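4.2 How players spent the waiting time

I should say first that I came to Paltlow as a fan, long before I thought of writing a paper on it. Curkside shipped the game in July, and my 12 players had all finished the opening chapter before we began.

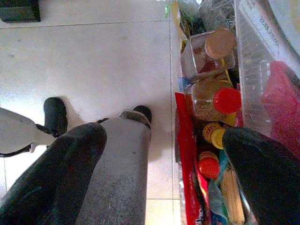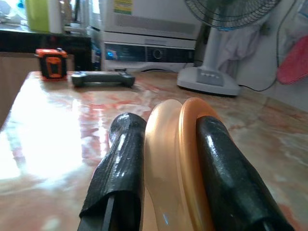
Figure 3. Two close views of a gripper, the first over pale floor tiles, the second holding a curved orange object.

What I wanted to know was simple enough: when the ferry to Nicholas is late, what do people do with themselves? I'd expected a lot of grumbling. Instead, nine of the players went straight back to the Miser and haggled - often for things they already owned! The logs hold 1384 separate offers (I read every one, over far too much tea), and the prices crept up towards 500 coins whenever the weather turned.

The other three players just stood on the pier and listened to the music. I've left them out of Table 2, but I come back to them in 4.3, where I look at how the sound changes after dark.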